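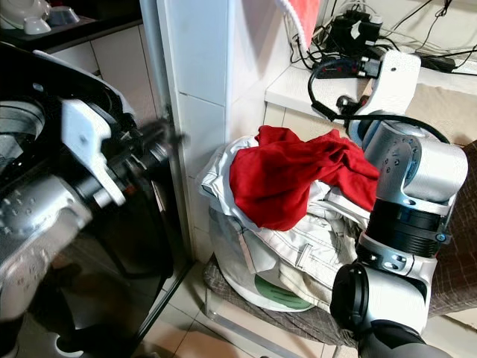

The laundry end of things, with the white tiled pillar.

I have been meaning to write about wool for months, and each time I sit down to it I end up telling you about the garden instead. So, wool. Or washing it, anyway, which is the part I get letters about (well, emails, and one lovely postcard from Rohani Wijaya, who has ruined a cardigan and wanted some company in her grief).

I should begin with my own disaster, so that you know I'm speaking as a fellow sinner. When I was newly married I had a dark green jumper that my aunt had knitted, with a wide collar and sleeves that came right down over my hands. I loved it so much that I wore it to do everything, including painting a shed, and one evening I put it in with the towels. I remember holding it up afterwards and thinking how well it would fit the dog. It was thick as a doormat! My aunt, bless her, turned it into a tea cosy and gave it back to me at Christmas with no comment at all, and I still use that tea cosy, fourteen years on.

After that I was so frightened of wool that I hardly washed it. I'd hang things over the back of a chair by an open window and hope. And the funny thing is that I was half right, as I found out when I got talking to Manon Friesen at the knitting group. Manon keeps a few sheep and she spins, and she airs her jumpers overnight, brushes off whatever mud is on them and washes them a few times a winter at most. Socks are another matter, obviously. So are vests. But a good thick jumper that goes over a shirt can go weeks and be none the worse for it, and I wish I'd known that back when I was fretting over every crumb.

When mine do need washing, I do them in the sink in the evening, with the radio on. I run the water cool, only just warm enough that my hands don't complain, and put the soap in before the jumper so it has a chance to mix. I use Atine, the flakes in the paper bag, mostly out of habit, and I've had perfectly decent results with a squirt of plain baby shampoo when I've run out. Then in goes the jumper, pushed under gently until it stops floating, and I leave it alone. This is the hardest part for me. I am a fiddler by nature and I want to scrub and swish. You mustn't. I go and make a cup of tea and ring my sister, and by the time she has finished telling me about her kitchen ceiling the jumper has had a good long soak.

For the rinse I let the sink drain with the jumper held to one side, fill it again at the same sort of temperature, and repeat until the water looks clear. Never run the tap straight on to the wool, and never lift it out by the shoulders, or you'll have sleeves down to your knees. I scoop it up in both arms like a sleepy cat.

The drying is where people go wrong, I think, or at least it's where Rohani went wrong (sorry, Rohani, but you did say I could tell them). She'd washed the cardigan beautifully and then pegged it out on the line in a stiff breeze, dripping, and it grew. It grew so long that she could have buttoned it round her ankles. What I do is lay the jumper on a big towel, roll the two up together like a Swiss roll and kneel on it. I mean really kneel! It's undignified but it gets a surprising amount of water out. Then I unroll it, swap to a dry towel, and pat the whole thing back into shape on top of the rack, with the ribbing pushed together so that it doesn't go frilly. Turn it over the next morning. In May it'll be dry by the second evening, and in the middle of winter you may be stepping round it for three days and getting quite cross.

Several of you asked whether the wool setting on the machine is safe. I do use it for socks and for the plain grey school jumpers, which have been through so much already that I don't think another indignity would register. I set it to cold and I turn the spin right down. For anything somebody has made by hand, though, I stay with the sink. It may be superstition. Bujar Zupan wrote to say that he puts all his hand knits through the machine in a pillowcase and has never lost one, and he has thirteen of them, so there you are. He's a braver soul than I am.

On moths, I have less to offer than you'd like. I've tried the cedar blocks and I've tried lavender, and my drawers smelt very nice and the moths seemed to think so too. The only thing that has made any difference here is putting everything away clean at the end of spring, in bags that really close, and emptying the drawers and hoovering right into the corners. If I find a hole I put that jumper in the freezer for a fortnight, properly bagged, next to the peas. My husband once got out what he thought was a leg of lamb. We had omelettes.

And then there's mending, which deserves a post of its own, and I've promised one so often that I daren't promise again. I'll only say that I used to match the yarn as closely as I could, and I'd sit under the lamp holding up one brown after another and muttering. Now I don't bother. My blue cardigan has one mustard elbow and one pink one, done with ends left over from a pair of mittens, and the woman in the post office told me she thought it had come like that from the shop. I was pleased all the way home.

A few odds and ends before I go. Jocelyn Poirier wants to know what takes the bobbles off: I use a little comb, the flat sort with fine teeth, and do it on the kitchen table in good light, stroking one way only. The electric gadgets are quicker but I went straight through a cuff with mine. And to the reader who asked about the shawl in the last post, the yarn was Brilusier, the four-ply in the colour they call oatmeal, and yes, it does shed for the first few wears. Mine went all over a black coat. It has settled down since, and I've got a ball and a half left over which I think will be a hat, if I can find my other needle.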